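This site uses cookies. By continuing to browse you accept our use of cookies.

Support log: Rundby hand-held gripper, shelf task
Lesska Support Desk, August 17, 2020

Ticket opened. The customer reports that 16 of 143 hand demonstrations were rejected on upload to Sincombe with the message "finger width not found". The task is to take a glass from a furnished shelf. Firmware is current. 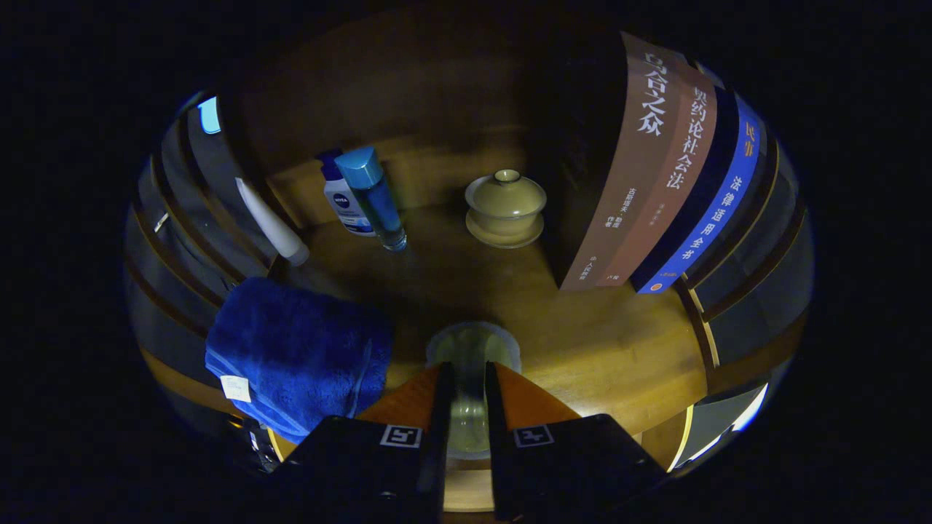 The upload check reads the finger markers in every recording and rejects any in which either marker is lost for more than seven frames in succession. The customer was asked to confirm that both markers are clean and undamaged. Where the clear glass stands between the fingers, as it does with the towel to its left, the markers on both finger fronts should remain in view throughout the grasp. Operators should approach straight on – a sideways approach may bring the towel across the left marker.

Six recordings were repeated by the customer on this advice and all were accepted. The remainder are to be repeated. Ticket held open.

Comments

gounder_lab: We had the same message with a tea towel. Moving it back cured it.

shelf_ops: Does the limit apply to remote control sessions as well?

Lesska Support: No. Width is taken from the motor in that case.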